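Onwood Help > Mesa > Set-up guide > Section 4: Tidying and small items

4.3 Choosing a first chore

Mesa can't yet do every household job. It lifts single, firm objects from a clear table well enough. Small snap-together containers and anything very thin still need a person's hands.

1. Clear the table, leaving one object at least a hand's width from the edge.
2. Select Tidy, then Single item.
3. Stand back and press Start.
4. If the arm stops with code 127, move the object and press Start again.

Note: Plastic bear containers are listed under Assisted items. Do these by hand for now – Mesa will wait.

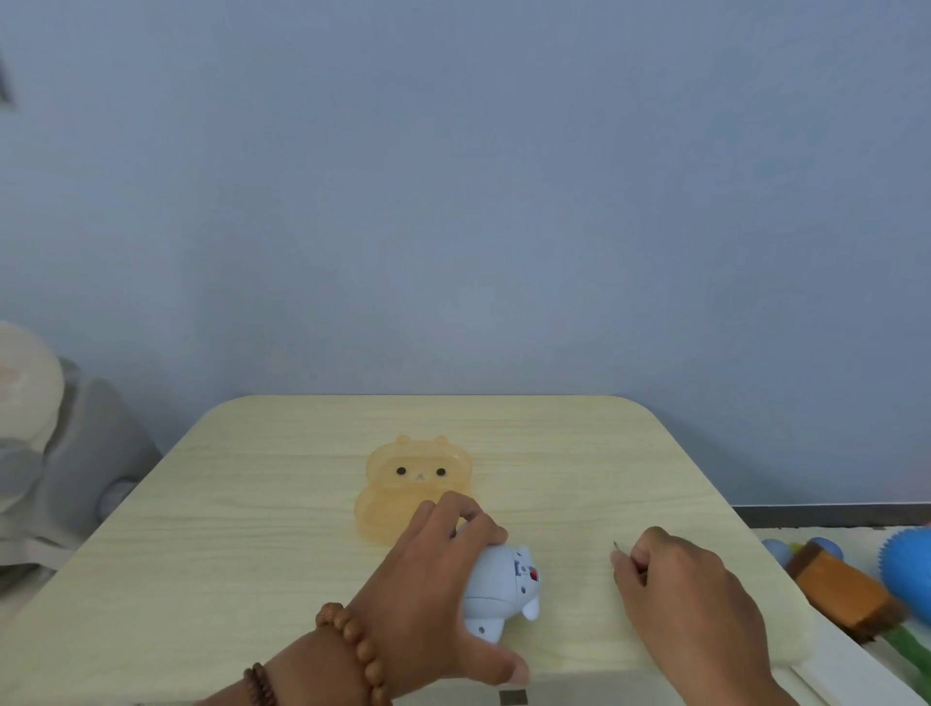
Owners in the Tromholm trial were asked whether the machine saved them any work. One replied that it clears cups from the table while the kettle boils, but opening and closing little pots is still quicker by hand, and she wouldn't expect that to change before the next model.

CAUTION: Do not leave Mesa running on Assisted items. Keep fingers off the table until the light is green.

5. After 2000 lifts, replace the grip pads (part 1696).

For fitting, see 4.4.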